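Storing sweaters over the summer: fold, roll or hang?
Forum: Home and Clothing Care

zornilico_fan
Hello all. I own nine fine-knit sweaters and one narrow closet. Until May I hung them, and now two have bumps on the shoulders. I want to fold everything and put it in a box. Is it the right decision?

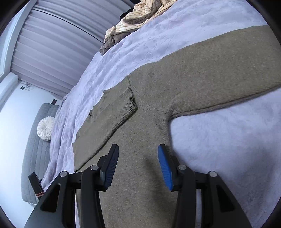 Folding is right for fine knits, in my opinion. A hanger pulls the whole weight on two points, and after some months the shoulders become long. Before I put anything away, I lay it flat on the bed, like the olive one with its long sleeve stretched out, and I look for small holes.

Friesen614
I do not agree fully. I have hung my sweaters for seven years, folded in half over the bar of the hanger. No bumps. Folding in a box gave me hard creases.

zornilico_fan
Over the bar is interesting. But is there not a line across the chest later?

Friesen614
A small one. It goes away with steam from the kettle.

previx_home
I would not use the kettle, the water can drop on the wool. My order is this:

1. Wash and dry completely. Moths like old sweat.
2. Fold the sleeves to the back, then fold the body one time only. My taupe knit stays fine and fuzzy this way. 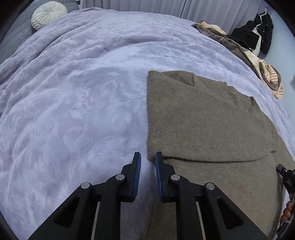

3. Put the heavy ones at the bottom of the box and close the lid well.

Friesen614
One fold only? Then you need a very wide box. Mine from Besix would not take it.

previx_home
It is true, mine goes under the bed. For a small box you must fold two times, and the crease will be a little stronger.

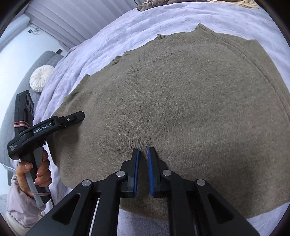
Can I use a vacuum bag for wool?
For a short trip it is fine, but for a whole summer choose a cotton bag or a box, so the wool is not pressed flat.

Friesen614
With this I agree. I will still keep my hangers.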